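Dureza da água e calcário na torneira da cozinha

2018-01-21

Desde novembro que meço a dureza da água cá de casa com um kit de titulação de gotas. A última leitura deu 218 mg/L de CaCO3, valor que na maioria das tabelas corresponde a água dura. O arejador perde caudal ao fim de poucas semanas e a resistência da chaleira ganha crosta ainda mais depressa.

Para o arejador uso ácido cítrico: 25 g em 500 ml de água morna, meia hora de imersão, escova fina e enxaguamento. O vinagre também dissolve o carbonato, mas é mais lento e deixa cheiro.

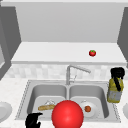 O Joon-young Yook sugeriu-me um descalcificador de resina, o Zalness. Fiz as contas ao sal, à água de regeneração e ao espaço ocupado, e para já não compensa. Há ainda a questão do sódio - a troca iónica substitui cálcio e magnésio por sódio, e eu teria de manter uma linha separada para beber.

Fico com a limpeza manual. Na próxima medição vou recolher a amostra antes e depois do filtro de carvão, embora não espere diferença: o carvão ativado retém cloro, a dureza passa quase toda. Publico os valores quando os tiver.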